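Re: [packing] Cloth bags for the welcome packs – order of filling
From: Gøran Løken
To: packing list
3 replies | 0 shares

Arvid Blomqvist wrote:

> We have 536 cloth bags from Misora and I would like a fixed way of
> filling them before August. Last year the bags were filled standing
> up and a good many went out with the lining pulled over the rim and
> the contents on their side. Santino suggests laying the bags flat and
> sliding things in. Is there any reason not to? Also, do we fold the
> handles in or leave them out?
>
> Arvid B.

Arvid,

I tried both ways at the bench in Tristosden, 15 bags each.

Laying the bag flat works for the leaflet and the card. It does not work well for anything with thickness. The packet catches on the lining just inside the rim and pushes it down into a fold, and the next item then goes on top of the fold. Of the 15 bags filled flat, I had to empty and redo four. Filled with the mouth pulled wide, I redid one.

The order I would propose:

1. Bag in the middle of the table, mouth upwards, sides allowed to slump. There is no need to make it stand.
2. Pull the rim open on both sides until the lining shows. If the lining has come loose from the outer cloth, smooth it down first.
3. Thickest packet in first, printed side towards the front.
4. Leaflet and card behind it, flat against the back.
5. Lift by both handles once, so that the cloth settles, then set aside.

On the handles: leave them out. Folded in, they take up room at the mouth and have to be fished out again at step 5. One of them usually flops over on itself, which does no harm.

The loose items should be on a tray to the right of the bag – or to the left for anyone left-handed – and not in a pile behind it. Reaching over an open bag pulls the rim down with the sleeve.
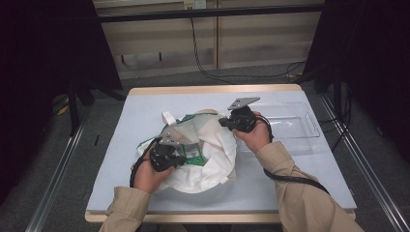
Time per bag came to 34 seconds with the mouth held wide, including the lift. I did not time the redone ones separately. Filling flat was slightly quicker per bag until the emptying is counted.

Two points I have not settled. First, the bags from Misora are creased from the carton and the creases hold the mouth shut. Ivar Björklund thinks they should be shaken out the evening before. I have no view, but somebody would need to be there to do it. Secondly, the cartons from Wanyama take 20 filled bags if the bags lie on their backs, fewer if they stand. Arvid Kvam has the carton sizes and can confirm.

If there are no objections I will print the five steps and tape a copy to each table.

Gøran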